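So I've been learning to crochet since January, and I finally finished a blanket! It took 13 balls of the Vumero cotton (the mustard one, which I would happily wrap my whole house in) and more evenings than I want to admit. Lorna Lumbao taught me the border over two cups of tea and a lot of giggling. 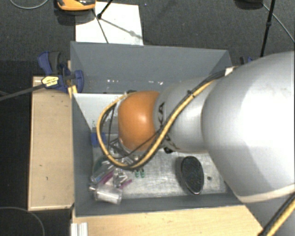
Yarn tangles are my big enemy now. I pull from the middle of the ball like everyone says, and I still end up with a knot the size of a plum. I want my yarn to behave like that thick yellow cable, with one nice loop around the orange joint and the black ones running along beside it. Mine goes under the couch, around the dog and back into my sleeve!

Next up is a cardigan, size medium, in a green I haven't picked yet. If you have a pattern with pockets, send it my way.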